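**Ticket 670 – grasp planner slips on rounded, glossy items (kitchen tidy-up set)**
Status: open, waiting on Hertta
Opened by: Prakash Thampi

2021-03-13

Okay, picking this one up again. Short version for Uwe – the Collico sim does mugs and cutlery happily, but anything smooth and curvy still gives us grief. I reran the "clear the bench" chore overnight with the February build, 3000 attempts, and 94 of them ended with the object on the floor. Nearly all of those were round things.

What I've tried so far:

- bumped finger friction up a notch (no change)
- slowed the close (a bit better, but dreadfully slow)
- swapped in the Fondasel contact solver, which crashed 3 times, so I swapped it back

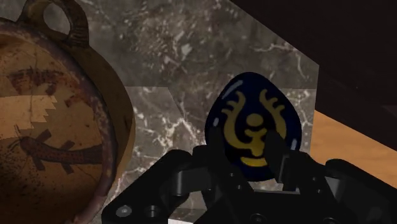
My hunch is that the trouble is in the contact patch. A flat-sided box forgives a sloppy approach, but a curved side gives the fingers hardly anything to sit on, and the planner still scores both the same. With the navy egg it's gone for one finger either side, which I'd have picked too, but I'd like it to check how far that big painted pot is from the left finger before it plans the lift. Right now clearance isn't in the score at all! Urho reckons it's a one-line fix. I reckon it's an afternoon.

Also, Teemu asked whether we could tell Gresham it's ready to put away somebody's good ornaments. Not yet, mate. Plastic cups, sure. I wouldn't let it near my nan's china cabinet.

Next: Hertta to send me the contact logs, then I'll rerun with clearance switched on. Leaving this open.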